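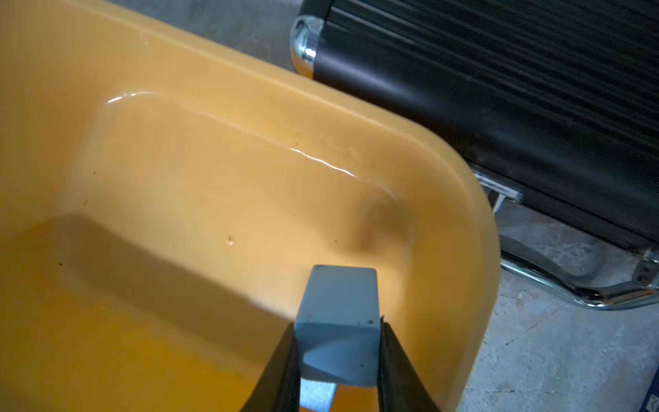 Sturcombe Yellow Tub

Product details

A large general-purpose tub for the garden, yard or utility room. The corners are rounded inside, so a cloth or soft brush reaches all of the floor. The rim is thick and rounded too.

Capacity: 96 litres
Weight empty: 6 kg
Colour: yellow
Material: plastic
Order code: ST-96Y

What our customers use it for

Mostly mixing compost, soaking bare-root plants and carrying prunings to the heap. Several allotment groups buy them for washing root vegetables before a show. It also does well as a feed store under cover, with the separate Comirholm lid (not included).

Filling and lifting

A full tub of water is heavy — too heavy for two people to carry safely. Fill it where you mean to use it and empty it with a jug or siphon. For dry loads such as bark or leaves, one person can manage it half full.

Care

Wash with warm water and washing-up liquid. Avoid wire wool and scouring powder, as both will dull the finish. Peat, beetroot and wet leaves can leave brown marks if they sit for long. A paste of bicarbonate of soda left on for 15 minutes lifts most of them. Store upside down in winter. Water left to freeze in the tub can split it, and we do not replace tubs damaged by frost.

Delivery

Sent by carrier to mainland addresses. Orders over £100 go free of charge. Tubs are nested for delivery, so if two arrive stuck together, run warm water round the outer one and twist.

Trade orders

Nurseries and stables should ask for Ilari Peltonen on the trade desk. Trade prices are reviewed every January.

Also in this range

Trostusier tub trolley
Ó Ceallaigh hand riddle
Comirholm lid, large

Page updated Jul 26, 2024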